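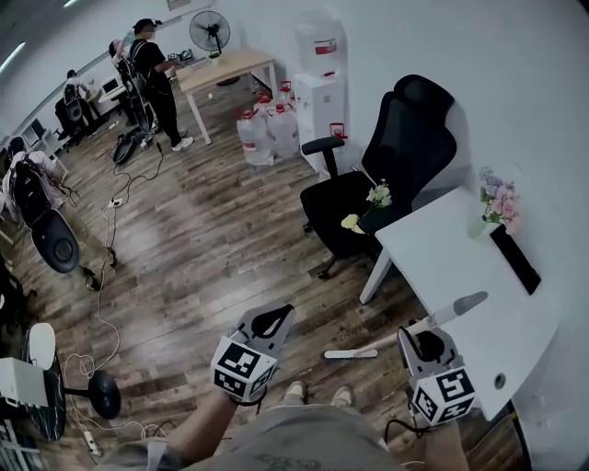
Section 3: Setting Up the Skirnivier Members' Register

Before you begin, have the lodge's old minute book at hand. If it lives in a cupboard whose key went to Jonville with a past secretary, stop and sort that out first.

1. Sign in and choose New Lodge. Enter the lodge name as it stands on the charter, including any spelling the founders later regretted.

2. Open Officers and fill each chair. A chair may be left vacant, and the register will show it as vacant every time you sign in until you give up and appoint someone.

3. Import your roll. Skirnivier reads up to 200 names per file. Martinelli Lodge, with 379 living members and a good many others still being sent dues notices, did it in two files and an evening.

NOTE: Degree dates must run in order. If a brother appears to have been raised before he was initiated, the row turns yellow. Check the minute book – the handwriting is usually to blame.

4. Under Meetings, set your stated night (first Thursday, say) and the hour. Enter the hour on the summons. The hour people turn up has no field.

5. Choose who may see what. Ritual notes do not belong in the register at any access level, and the Notes box is not a clever way around this.

CAUTION: Merge Lodges cannot be undone. When Skeretti Lodge pressed it to see what it did, it acquired 1,754 members and a dispute over the banner.

6. Print the roll and have the secretary sign it. Keep the paper copy with the charter, and go on to Section 4, Dues and Arrears.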